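Unit 4: Handling soft goods
Handout B: The dropped grip fault on the Brindura cell

Read this before the lab. You will need the fault sheet from handout A and your own copy of the Hirose gripper notes.

Background

The Brindura cell has two arms on one rail and is used for folding clothes and towels. In January it began to stop halfway through the shirt routine. The controller reported "grip held" on both arms, yet one arm had lost the cloth and carried on with its move. The other arm then pulled the shirt across the table on its own. Over 102 runs the fault came up 4 times, always on the stretch step, when both arms hold the shirt and move apart.

No one was hurt, but an arm that believes it is holding something will move as if it were. Treat this as a safety matter as well as a quality one.

How grip is checked

The Clirelia controller looks at finger position and motor current. If the fingers stop before they are fully shut, it takes this as a grip. Thin cotton leaves very little gap, so the limit was set low. With worn fingertips, the reading for one layer of cloth and the reading for no cloth can overlap.

The cell, and two views from the wrist cameras:

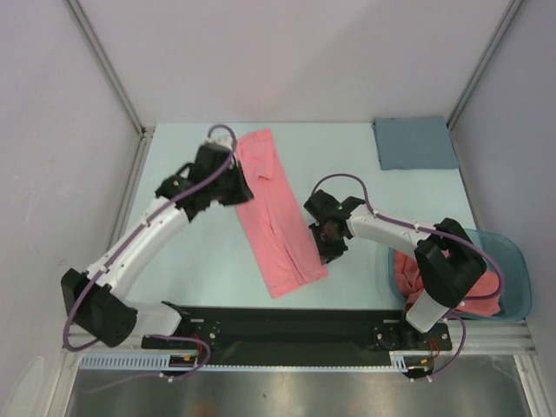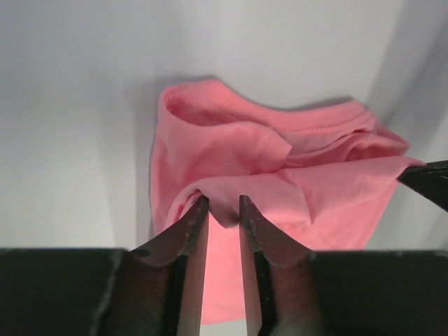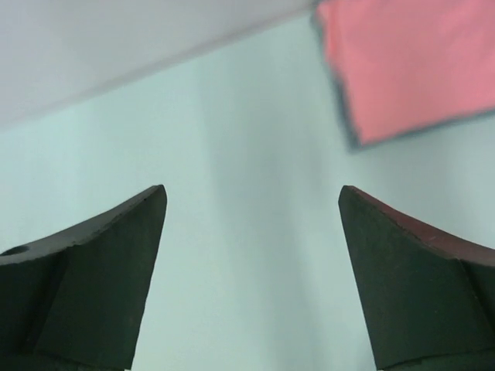 Yoshinori Kobori: I would not put all of it down to the tips. We fitted a new pair on the left arm and still had one false reading the same afternoon. The current limit was copied over from the towel routine, and a towel is much thicker. Change the limit first, then look at wear.

Both causes should go in your report. The log alone does not separate them.

What was changed

The current limit is now set per item. The wrist camera image is checked after each close, before the arms move apart. If either check fails, both arms stop and the fingers stay as they are until someone resets the cell. Fingertips are inspected every 400 cycles.

Lab task

1. Run the close test with no cloth and write down the current.
2. Repeat with one layer, then two.
3. Plot the three sets and mark where they overlap.
4. Suggest a limit and say what it would miss.

Keep the speed at the training setting. Press the stop before reaching into the cell, even if the arms look still. Do not pull cloth out of a closed gripper.

Reports go to Reiko Minami. Marks are out of 100, with the plot counting for a quarter.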